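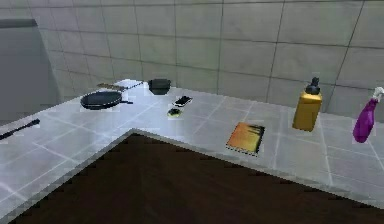

The Skillell home show was held over two days in the old tram depot at Prata, and I went on 6 April 2024. Entry was free before eleven. I came by bus, a 42, which stops outside the gates.

Most of the ground floor was given over to kitchens and flooring. Corker, a small firm that makes cork tiles, had the best stand. They let visitors walk on the samples in their socks and gave straight answers about prices. A floor for a room like mine would come to 1,787 pounds, fitted. The cheaper range is 909, but you lay it yourself.

Upstairs there were talks. I sat in on one about damp in older houses, which ran over by half an hour and was worth it. The speaker spent a long time on air bricks and why people block them up.

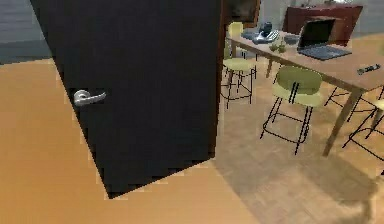

Picture: Tiziana Sanna

Kumska had the doors and handles, next to the café. I asked about rehanging an inside door and was told to plane the bottom edge before touching the hinges. They also do a fitting course in Prata, with the next dates to go up on their website.

The café took cash only. Soup and a roll were fine. The last bus back leaves at ten past five.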